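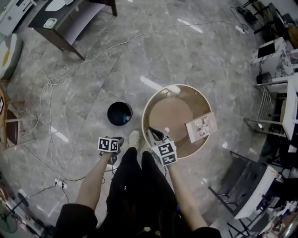
Llinos Powell
Lecturer in Family History, Plurnham College

Chapter 4
Reading a Burial Register

I fell in love with burial registers at 17, and I still get a thrill when a clerk's handwriting finally gives way and a name jumps out at me. Until now we have worked with newspapers and family papers. Now we move to the books kept by churches and cemeteries, where a whole life may get a single line (and what a line it can be!).

Most registers give a name, an age and a date. The date is usually that of the burial, so don't copy it onto your chart as the date of death. Look for a plot number too. People in neighboring plots often turn out to be in-laws, and that's how many a missing maiden name gets found.
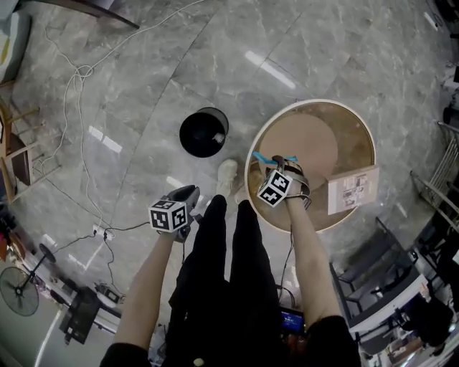

4.1 Ages and how far to trust them

The age in a register came from whoever was standing at the desk. Watch for round figures. A woman entered as 60 may have been a few years either side of it, while 46 suggests that somebody knew her birthday. Write down the age as given, then work out a birth year on a separate line.
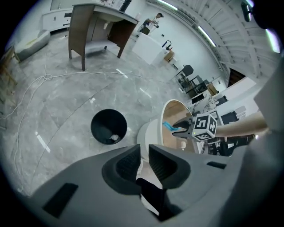 Why do two registers sometimes list the same burial?
One is often the church's own book and the other belongs to the cemetery. Read both, and note any difference in spelling.

Now for a real puzzle, and a lovely one. Keep your pencil handy as you read the letter, and underline each fact you could check in a register.

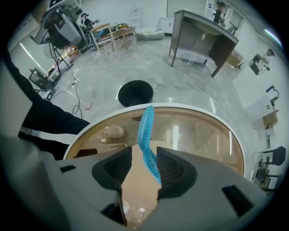
PLURNHAM, March. Dear Josefien, I have found Grandfather Lloyd at last! He is in plot 35, beside a Hefin Wogan, and the clerk has written "brother" after both names. Mother always said he had no brothers. Could you look in the Wustau book for me?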